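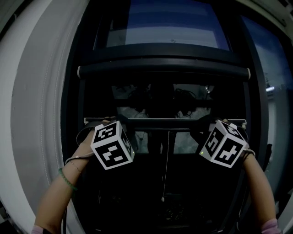
Wendard left a comment under the last entry asking why I keep wiping down the top edge of a metal frame when the glass is what people look at. Fair question, and the answer is that dust sits on a flat edge and then ends up on the glass anyway.

Home | Workshop notes | Storage | Older posts

The cabinet has a black metal frame with glass panels. There is a lower bar at hand height and a thicker rod with white-capped ends higher up. I treat the two bars as separate jobs. The lower bar has a silver-edged top that shows every smear, so it gets a cloth that is damp at most, followed by a second pass with a clean one. The rod is less fussy and gets one pass.

Glass next. I use the Jorketti cleaner, 9 mL to a litre of water. The label suggests double that, but at full strength it left a grey haze on the side panel that took most of a Friday evening to remove. Work from the top down and finish along the frame, where the liquid collects.

Cables are the part I put off. They hang in a bunch inside, and the colour is no help in telling them apart when they are all dark. I have started tagging both ends with Ellau labels - cable number on one side, length on the other. The longest is 3215 mm and could be replaced by something much shorter. A roll of 236 labels should see out the year.

The string hanging below the lower bar stays where it is for now. I want to finish the tagging before moving anything underneath, as it is dark down there and I would need a lamp on the floor.

Still to do: felt pads for the feet, and a new cloth.

Last updated: September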